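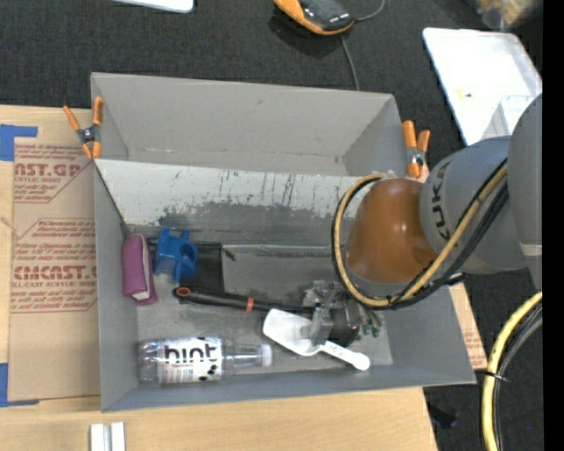
**Ticket 486: picks stall near the divider**
Status: closed, Aug 19, 2025

**Stella Massawe:** Arm paused 4 times this shift, always reaching along the divider. Clamps checked, both tight. I slowed the approach and reran the mixed bin: 169 picks, no stalls!

Love this change, by the way. Packing used to mean bending over bins all day. Now I sort out the odd stuck item and tune speeds, and my back is so much happier.

**Next:** copy the setting to the Berkden cell.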